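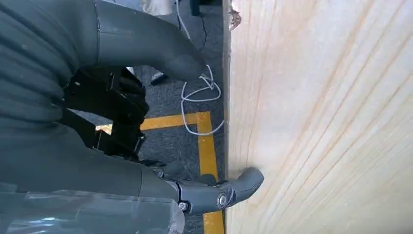 My granddaughter's school now has a robotics club, and the robotics club has a hand. It is grey, it has fingers that bend at bolted joints, and as far as I can make out it spent most of this term learning to deal with a sheet of plywood.

I went along to the open afternoon wanting to like it. I taught woodwork for a good part of my life and I have nothing against children building things. My trouble is with the claim, printed on the flyer, that the club "prepares students for the workplaces of 2040". The flyer didn't name the workplaces.

The task is set by the Kettani Challenge, which the club entered for the first time this year. Teams mark out a corner on the floor in yellow tape, stand a board near it, and program the hand to find the edge and bring the board up to the line. Points are taken off if it strays over. A twelve-year-old with no training could do it while talking to a friend.

I put this to Nigel Dunmore, the science teacher who runs the club, and he took it well. He said the gap between what the twelve-year-old can do and what the machine can do is the lesson. Fair enough. It's a good answer, and I'd have been happier if it was the one on the flyer.

What I saw that afternoon was mostly waiting. One student typed, two watched her type, and the rest drifted off to the sausage sizzle. When the hand moved, it moved slowly and everybody went quiet. It touched the board a little low. Somebody said the numbers were off, and the typing started again. I stayed for 15 minutes and the board was where it had been when I came in, with a chipped edge that would have earned a few words in my old workshop.

Then there is the money. Entry to the challenge is $200 a team, which is reasonable. The parts and software licence from Ditix came to $2000, which is a lot for a school that has been asking families to send in tissues. The students didn't design the fingers and they didn't write the program that closes them. They adjust it. I would call that operating a product, and there's value in learning to operate a product, but we used to be more modest about it. Nobody said the photocopier was preparing me for the future.

Dorothy Nuttall, whose grandson is one of the keen ones, thinks I am being a grump. She says he used to come home and say nothing, and now he comes home and talks about grip force through the whole of dinner. I believe her. I also remember boys who talked like that about dovetails, and they had a box to show their mother at the end of it.

There are four students in the club who really know what they're doing. I'd like to see what they could make with a pile of scrap motors, a few sheets of ply and no kit at all. It might fall over. They would learn why it fell over, and they could fix it themselves without waiting on a reply from Ditix.

The school council will decide on next year's funding later in June. I'll be putting in a letter. I'm not asking them to close the club – I'm asking them to spend half the money on tools, and to take that line off the flyer.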